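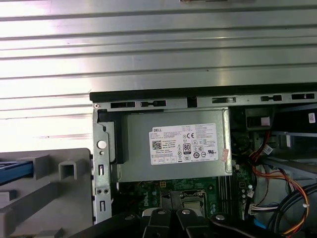

Guides > Workshop > Robot demos > Running a teardown demo for visitors

How to Run a Computer Teardown Demo at an Open Day

By Yolanda Quintanilla
14 shares | 3 comments

A robot arm taking apart an old desktop computer holds a crowd better than most things you can put on a bench. Visitors know what a computer is, and many of them have never seen the inside of one. These are the steps we use at Stendale for our February open day. You should already have an arm that is set up, calibrated and cleared for use near the public.

Before the day

1. Pick the computer. Use a full-size tower with a side panel that comes off without tools. Small form factor machines look neat but leave no room for the fingers. Remove the hard drive once by hand and put it back, so you know which way the caddy releases.

2. Unplug it and leave it unplugged. Hold the power button down for a few seconds. Never let the robot or a visitor open the power supply itself. It stays closed for the whole demo.

3. Wipe or swap the drive. Do this even if the computer came from your own storeroom. Sugeng Liem keeps a tray of blank drives for this.

4. Fix the case to the bench. We use two clamps and a rubber mat. If the tower can slide, the arm will push it before it pulls anything out.

5. Tie back the cables. Loose power leads are the most common cause of a stopped run. Route them toward the drive cage side and hold them with a hook-and-loop strap. Don't use zip ties, as you will be undoing them all day.

Setting up the run

6. Teach the approach from directly over the board. Start high, come down slowly, and save a waypoint well clear of the memory slots. Edem Fiadzo saves this one as "Fung" in the Morkuton program, after the bench it was first taught on. Any name will do if the whole team knows it.

7. Set the speed low. We cap the arm at 80 millimeters per second when there are visitors. It looks slow to the people who work with it. Visitors don't mind.

8. Teach the caddy grip. Bring the fingers in at the same angle as the caddy. Close gently, check for flex in the plastic, then lift a little before you draw it away from the chassis.

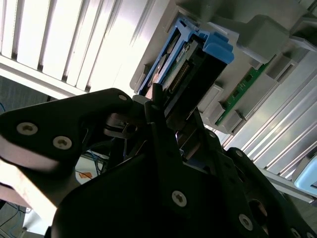 The gripper at the blue drive caddy, with the heatsink fins to the right.

9. Run the full sequence 12 times without a visitor in the room. Write down every stop. If the same step fails twice, teach it again.

During the demo

10. Put one person on the stop button and a different person on talking. Do not combine the two jobs. Ieuan Llewellyn talks and Virgilio Aquino has the button, and they change places after lunch.

11. Say what the arm is going to do before it moves. Short sentences work best: "It is going down to the drive now." Then start the step.

12. Take questions between steps with the arm paused. Expect to be asked what happens when it drops something. Show them. Keep a spare caddy nearby for this.

13. Reset by hand. Having the robot put the drive back takes too long and fails too often.

Common problems

The camera view washes out. Metal panels and bright light behind the bench will do this. Turn the case or close the blinds on that side.

The fingers slip on the caddy. Clean the finger pads first. If that doesn't help, raise the grip force one step at a time.

The arm stops over the board. Check for a cable that has come out of its strap.

Related guides
- Choosing finger pads for plastic parts
- Wesora gripper: first-time setup
- Marking out a visitor line on a workshop floor
- Wiping drives before reuse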